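3.2 Collecting demonstrations by remote control

All demonstrations were collected in simulation with the Sinik interface, which maps a hand controller to the pose of the gripper. The operator holds a trigger to engage the arm, moves the controller, and lets go to pause. While the trigger is released the arm keeps its last commanded pose, so the operator can return the hand to a comfortable position before continuing. A second button opens and closes the fingers. We did not use force feedback.

An earlier version of the interface scaled hand motion one to one. Operators found this tiring on long reaches and too coarse near the objects. The version used here lets the operator switch between two scales, and the scale in use is stored with every time step. Hosseinzadeh mapping, in which the scale changes with the distance to the nearest surface, was tried in a pilot and dropped. Its changes of speed were hard to predict, and operators tended to stop short of the target.

Each operator completed a practice block of 12 trials before recording began. Practice trials were not used for training. After practice, each operator recorded demonstrations in blocks, with a break of 5 minutes between blocks. An episode ended when the operator pressed the stop key or when 600 control steps had passed, whichever came first. Episodes that reached the limit were kept but flagged.

The instruction for each episode was shown as one line of text on the operator's screen. Operators were told to plan the motion before engaging the trigger and to avoid pausing with the fingers near an object. They were free to choose the direction of approach. We gave no advice on grasp points, as we wanted the spread of strategies in the data to reflect what people do without coaching.

Two camera streams were recorded with each episode, along with joint positions, finger opening and the controller pose. The streams share a clock with the controller, and any step with a missing image was removed before training. 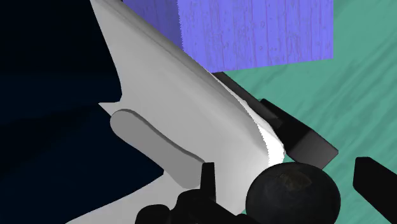
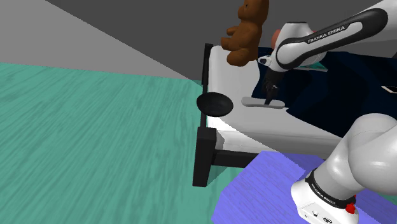 Figure 3. Views from the simulated workspace used for the remote-control demonstrations.

Recorded episodes were replayed in the simulator from the stored joint commands. A replay was accepted if the final object poses matched those of the original episode within a fixed tolerance. Rejected episodes were reviewed by hand by Ximena Palma, who marked each one as an operator error, a contact error in the simulator, or unclear. Only the first group was kept for the recovery experiments in Section 5. Unclear cases were left out of all training sets.

Accepted episodes were then trimmed. We removed still periods at the start and end, using a threshold on joint speed, but left pauses in the middle of an episode in place. Removing them gave shorter episodes and a policy that closed the fingers too early. The trimmed episodes were converted to the Imetti format, in which actions are stored as changes in gripper pose relative to the previous step. Controller pose was kept as a separate field and was not given to the policy.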